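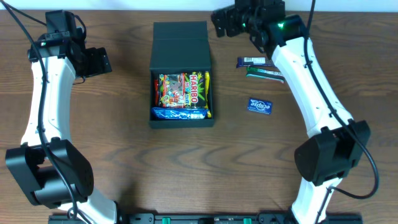
Packing & Kitting > Two-Arm Cells > Bench Models

Willems Duo Bench Packing Cell

The Willems Duo is a two-arm packing cell for gift boxes, sample kits and mixed candy assortments. It is sold by Ekbridge as a complete bench unit and is meant for short runs where the contents change often and a fixed packing line would not pay for itself.

Both arms mount to a common rail at the front of the bench and work over the same area. One arm can hold a box or its lid while the other places the contents, or both can pick and place at once. The box sits open between them. Loose items are set out on the tabletop within reach of either arm, and no trays or fixtures are required for most jobs.

What it handles

The standard grippers are suited to bagged candy, wrapped bars, stick packs and small flat packs. Crinkled and shiny wrappers are accepted. Soft bags need more setup time than stiff packs, and very full boxes are slower, as the last items have to be worked into narrow gaps along the walls. Unwrapped food is not supported with the standard grippers.

Boxes with an attached fold-over lid can be closed by the cell. Separate lids can be placed, but each lid size needs its own routine. Tape, ribbon and shrink film are outside the scope of this product.

Setup and teaching

New pack-outs are taught by hand guiding. An operator moves the arms through the job, and the Dramader software builds the routine from those recordings. Plan on about 30 recordings for a box with mixed contents. Fewer will do for a box that holds one kind of item. Finished routines are stored by name, up to 400 per cell, and can be copied to a second cell on the same network.

Su-chen Mok runs the contract packing room at Hillow, where a Duo has been in use since September. "We change the assortment most weeks," she says. "Teaching a new box takes one person a morning. The bags were the hard part. We ended up putting them in first and fitting the thin packs down the sides, the same way we did it by hand."

In the package

Two arms with grippers
Front mounting rail and clamps
Dramader software, single-cell license
Cable set and power supply
On-site installation and operator training

The bench is not included. Any flat, rigid table that meets the load figures in the installation guide can be used. Wood tops are fine.

Ordering

Lead time is 10 weeks from a signed order. A sample test is available before purchase: send us 6 filled boxes and a set of loose contents, and we will return a short report with video. For test bookings and quotes, contact Oi-ling Chow in the Ekbridge sales office.

Related items

Willems Solo Bench Cell
Soft Finger Set for Bagged Goods
Extended Front Rail
Dramader Multi-Cell License

© Ekbridge. All rights reserved. Contact | Back to top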